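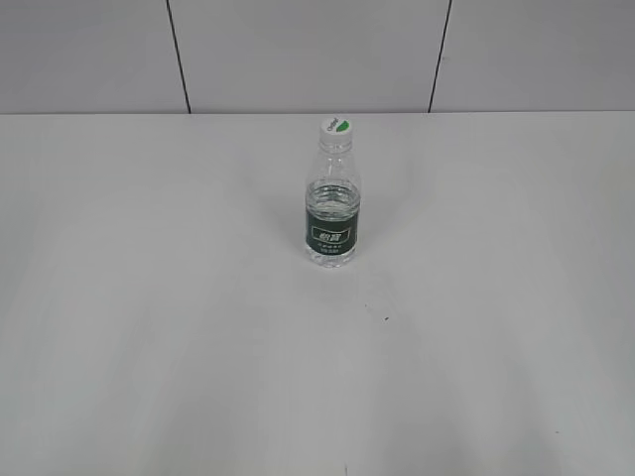 Resetting the bottle cell after a wrist swap

The arm came back from Gisholm in June with a new wrist bearing, so the cell had to be set up again from the table outward. I start with the fixed camera. A water bottle stands upright on the bare white table and I check that the rim of the cap is sharp in the image. Clear plastic on white is hard to pick out. The green label helps.

Next is the tool offset. Mensah, our control software, kept the old values, and they were off by up to 6 mm at full reach. I ran the four-point routine twice and set the grip height to 22 mm above the tabletop, with speed held at 100 mm/s until the path is proven.

Cables take longer than the math. The long one under the forearm needs slack for the elbow to fold, but too much and it drags on the table. Ebenezer Eshun wants it tied back at the wrist - I would leave the loop until we have run the full range. 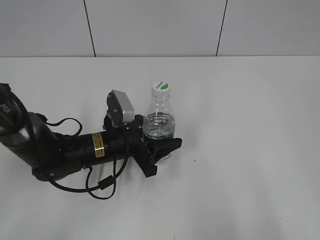 Gripper at the lower half of the bottle, cable loop resting on the table.

Still open: the wrist camera bracket screws want a second torque check, and the finger force is a guess copied from the Rendano cell.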